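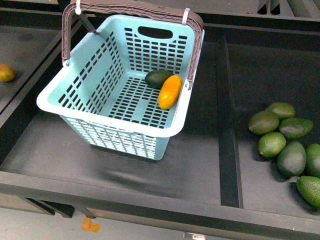 September, dye room, started just after lunch. Madder day at last! I've been wanting to get back to this since the weld batch, and the chopped root from Jafarzadeh came this morning, a deep rusty brown and smelling of earth and old cupboards. The plan is one big bath and four skeins of the Sukby wool, 100 g each, all scoured yesterday by Omid and left in the alum overnight. First job was rinsing the mordanted skeins, and I want to write down again that they need to drain properly before they go near the dye. The old washing-up bowl is hopeless for this because the bottom skein just sits in its own puddle. A shopping basket like the light blue one is much closer to the right idea, slots in the floor as well as all the walls, so the water has somewhere to go whichever way the wool slumps, and a handle over the top to lift it by. The slots are small enough that loops of yarn shouldn't work their way through. Worth pricing a couple for the wet bench.

Root: 490 g dry weight, against 400 g of wool. That's more than we've ever used. Mitra thinks it's extravagant and she may be right, but last time we went lean and ended up with a lot of salmon pink, and I am after a proper brick red.

Poured boiling water over the root, gave it a minute, poured it off into a jar (yellow-brown, as always, keep it for a separate trial, see below). Did it a second time. Then the root went into the mesh bag and the bag into the big steel pot with tap water. Our water is very hard and for once that's a help, madder loves it. No chalk added. 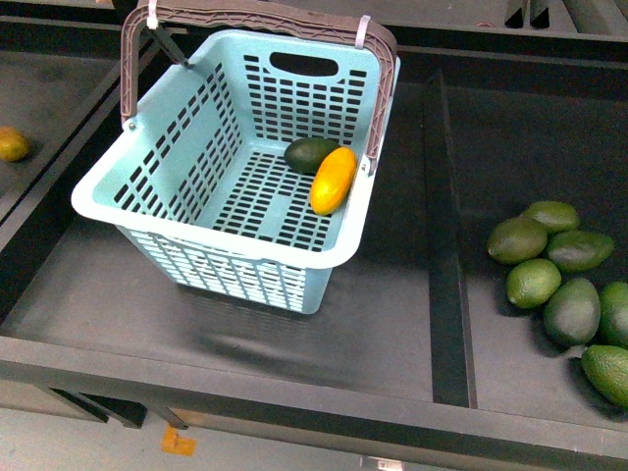 Sanmont Fibre Workshop | Dyes and Finishing Group | Shared notebook

Bath on the low ring from mid-afternoon. The whole trick with madder is to go slowly and I am terrible at going slowly, so I made Kourosh stand guard over the dial. Too hot and the browns come out of the root and flatten everything. We kept it at the point where you can dip a gloved finger and want to take it out again fairly soon. (Yes, I know, there is a thermometer. The battery is flat. Shahab has put it on the shopping list.)

Colour after the first hour: thin, orangey, a bit disappointing. Colour after the second: oh, lovely. The liquor itself doesn't look like much, it's a sort of strong tea, but the wool takes it and keeps on taking it. Lifted skein A for a look and it was already past where the last batch finished. Squeezed the root bag a few times against the side of the pot and each time a cloud of red came out.

Umesh asked why we don't strain the root out altogether and dye in the clear liquor. We could, and for even colour it's probably better, but there's so much still in the root that it seems a shame. Leaving the bag in and moving the skeins round it every quarter of an hour seems a fair compromise. One to test side by side when we have wool to spare. 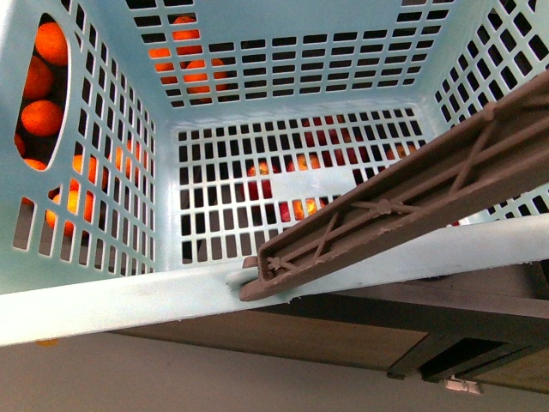
Took skeins A and B out at the end of the afternoon and left C and D to cool down in the pot overnight.

Next morning. C and D are gorgeous! Noticeably deeper than A and B, with a warmth that I can only describe as roof tile. There is one paler patch on D where the tie was too tight, entirely my fault. Looser figure-of-eight ties next time, and four of them per skein so it doesn't tangle when they're slack.

Modifiers, on short lengths snipped from A:

Vinegar, bath brought down to pH 4 on the strips: shifts to orange, quite bright, Mitra's favourite.
Washing soda, a pinch: goes towards raspberry. Very pretty, though the wool feels harsher and I wouldn't leave it in for long.
Iron, the tiniest splash from the nail jar: a muddy plum. I love it, everyone else pulled a face.

All the lengths are on card and pinned up beside the window, half of each covered with foil for the light test. Please don't move the card. The Flutarell silk scraps went in with C for curiosity's sake and came out coral, so silk needs its own page at some point.
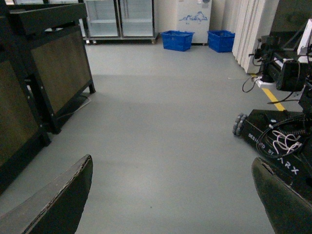 Exhaust bath: still plenty in there, so Omid has put in the odds and ends of grey fleece yarn. Madder over grey is a thing I'd never have tried and I'm now slightly obsessed with it. It gives a soft, dusty rose with some depth to it, nothing like the pinks on white.

The yellow pour-off from the first step is in the jar on the top shelf, labelled. Shahab wants to try it on cotton. Cotton will need tannin first, and we're nearly out of oak gall.

Still to do: dry the root and weigh it, wash D again (a little colour still coming off in the rinse), new battery, order alum. Kourosh has the key to the store.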